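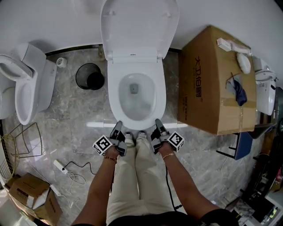 Toilet practice with the hand-held grippers, April.

Brovelell cleans offices and a couple of small hotels, and I look after its equipment. That used to mean floor scrubbers, pumps, chargers and a cupboard of mop heads. Since the spring it has also meant Perron, the system we are trying out for washrooms, and the hours our cleaners spend recording work for it.

The recording side is simple to set out. A cleaner holds a gripper in each hand and does a task with those instead of with fingers. Perron learns from the recorded movements. A session lasts 30 minutes, then there is a break, and nobody does more than 6 in a shift. We had 804 usable recordings at the end of last month. The supplier, Brerkell, wanted more by then. I had told them the number was optimistic.

Toilets are harder than I expected. Lifting a lid takes a person no thought at all. With a gripper you have to come in under the rim at the right angle, and if you squeeze too early the tips slide off. The bowls differ in height and the hinges differ in stiffness. A cleaner with years on the job slows to a crawl for the first few days, and some found that irritating. One told me she felt like a trainee again. By the second week most had found their own way of doing it, usually with the elbows kept low.

What has changed for people so far is mainly the rota. Recording is paid at the supervisor rate, which was the one point the staff side would not move on, and I think they were right. It is lighter on the knees and worse for the wrists. We had two complaints of sore forearms in the first month and shortened the sessions from 80 minutes as a result. The original length came from Brerkell's paperwork and should have been questioned sooner.

The larger matter is what happens to the job if Perron works. Management's line is that it will take the night washroom round at the Lilludard offices and the people on that round will move to days. Several of them chose nights for the money or for childcare, so a day shift is a pay cut with better lighting. I have asked for the night allowance to be protected for a year. No answer yet.

My own work has changed too. I now spend mornings checking batteries and going through rejected recordings - mostly ones where a hand drifted out of view. The floor scrubbers are overdue a service and will get one next week.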